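Category: Resident Services / Shared Kitchens

Shared Kitchen Tableware: Frequently Asked Questions

The following answers apply to all shared kitchens at Pliswood Residence. Questions not covered here may be sent to Lorne Caron, Resident Services, Office 516.

What tableware does the Residence supply?

Each kitchen is supplied with mugs, bowls, plates and everyday cutlery. Pieces are replaced one at a time, and colors and shapes within a kitchen will therefore differ. Residents should not expect matching sets.

May I leave cutlery in a bowl on the table?

Yes, for the length of a meal. Afterward, the bowl and the cutlery must be washed separately and put away.
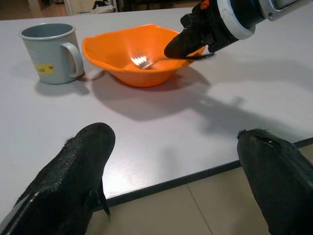
Mugs should be stood upright at a distance from the table edge, with the handle turned inward. Residents who carry hot drinks back to their rooms are asked to return the mug the same day.

Some pieces carry a sticker or tape. Should I remove it?

No. Please leave all markings in place and wash around them by hand. If a marking has come loose, bring the piece to Office 516 and it will be marked again.

How should dishes be left if I am called away?

Plates should be laid flat and bowls placed beside them. Items resting on top of one another at an angle are easily knocked over, particularly on the smaller tables. Spoons and forks may be left together on a plate for up to 40 minutes.
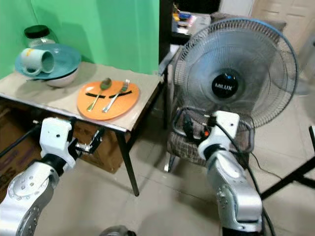
Glass jars are to be kept closed and toward the back of the table. Electrical items, including fans, must stand clear of the sink, and their cords must not cross a walkway.

May boxes be stored under the table?

Cardboard boxes may be kept there for a short period, provided that they are stacked securely and leave room for a chair. Boxes without a name will be removed at the end of May.

What happens if I break something?

Please report it. There is no charge for a first breakage -- later ones are billed at the replacement cost. Broken glass or ceramic should be wrapped in paper before it is placed in the bin.

May I add my own dishes to the shared shelf?

You may, at your own risk. The Residence does not replace personal items. Requests for additional shelf space are handled by Amirul Khoo.

Last revised April 10, 2022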